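Nirkus — Jolura
2 x LP, limited edition of 3,000

Jolura is the second full-length album from the instrumental group Nirkus, and the first to come out on vinyl. It was recorded in April at Fraser, a small studio in a former grain store outside Urnarby, with the group playing together in the main room. Overdubs were kept to organ, hand percussion and a second bass part on side three.
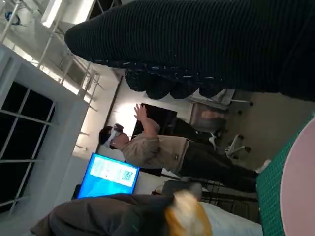
The album was mixed to half-inch tape and cut at 45 rpm. Spreading the music over four sides means no side runs longer than 14 minutes, so the level stays high and the inner grooves don't suffer. The long title piece fills side two by itself. It was split in half for the download version and is heard here in one piece.

Side four has two tracks that are not on the CD: "Low Water" and an early take of "Second Landing", slower than the album version and without the organ. Both were mixed at the same time as the rest of the record.
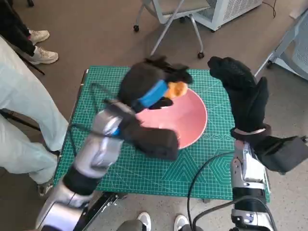 Green cutting mat with a pink bowl.

Packaging

The records come in a gatefold jacket printed on uncoated board, with poly-lined inner sleeves. A booklet with session notes and full credits is included. The first 100 copies ordered directly from our store also come with a hand-numbered insert, letterpress printed in dark green. We can't take requests for particular numbers.

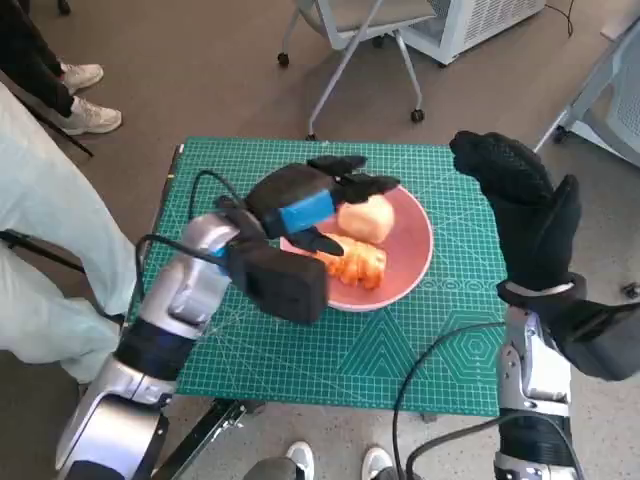

Track listing

Side one: Harbor Lights Out / The Weigher / Second Landing
Side two: Jolura
Side three: Salt Road / Old Money / Urnarby, Evening
Side four: Low Water / Second Landing (early take)

Details

Format: double LP, 12-inch, 45 rpm
Vinyl: black, 180 gram
Download: included, 24-bit WAV or MP3
Release date: 28th September
Limit per customer: 6

The download code is printed on a card inside the jacket. It covers all the album tracks but not side four, which will stay on vinyl only.

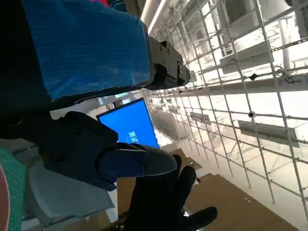

Shipping and returns

Preorders ship in the order they were received. If you order Jolura together with items already in stock, everything is held and sent in one package — place separate orders if you want the other items sooner. Records are packed outside the jacket to prevent seam splits, with stiffeners on both sides.

Sealed copies can be returned within 30 days. If a record arrives warped or damaged, send us a photo and your order number before mailing anything back. Stores and distributors should write to us for wholesale terms.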